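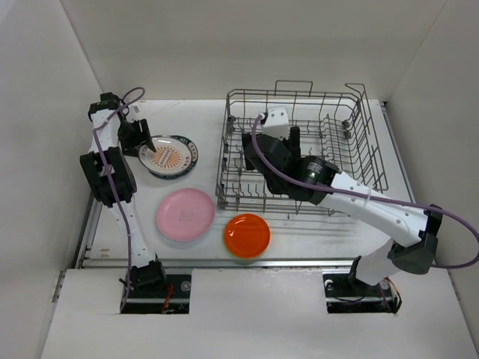 2018-04-19

Plates and rack, second day on this.

Plates in use: the white one with the navy patterned rim and the orange sunburst, the pink plastic one, and the small orange one. Three is enough for now. Bronwyn wants to go up to six but the others in the cupboard are all the same white and I'd sooner sort out spacing with plates I can tell apart.

Rack is the grey wire one, handle loop to the back. Huia had it turned the other way before lunch and the loop was in the way of everything going in from the front. Left it as it is now. Marked the corners on the table with pencil, will do it properly with tape when the new roll comes from Whitelaw.

Notes on loading:
- Small orange plate goes in last. In a wide gap it leans over onto its neighbour.
- Pink one is light and shifts if anything knocks the rack. Put it between two heavier ones.
- Sunburst plate is the one to be careful with. Hold it by the rim, well away from the rack until it is lined up with the tines.
- Leave one gap between plates. Tried without – they touch at the top.

Did 13 loads before stopping. Dropped the pink one twice, no damage. Target is still 200 by the end of April, which looks a bit hopeful.

The orange one shines badly under the overhead light. Try the Wokby lamp off to one side tomorrow.

To do: ask Bronwyn about the second rack. Wipe the table down, there is a grey mark from the rack feet.

Comments (3)

Huia Tomoana: Sorry about the handle. I'd set it up for loading from the back and forgot to turn it round.

Bronwyn Paewai: Second rack is in the Rerkum box under the bench. The tines are closer together on that one so the gaps will need doing again.

Huia Tomoana: Tape has come, it's on the shelf by the door.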